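How to Label Storage Bins So the Labels Stay On

Last updated: 8th February

Wash each bin with warm water and dish soap, rinse it, and let it dry overnight. Wipe the label area with rubbing alcohol. Print the label in large, dark type.

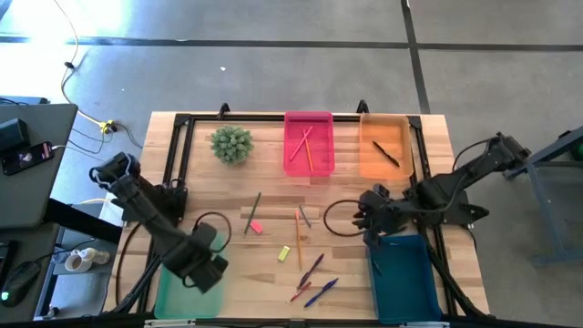 Plastic bins on a wooden tabletop.

Peel back one edge of the label, line it up, and press outward from the middle. Leave it for a day before you fill the bin. A pack of 500 labels costs less per sheet than the small packs.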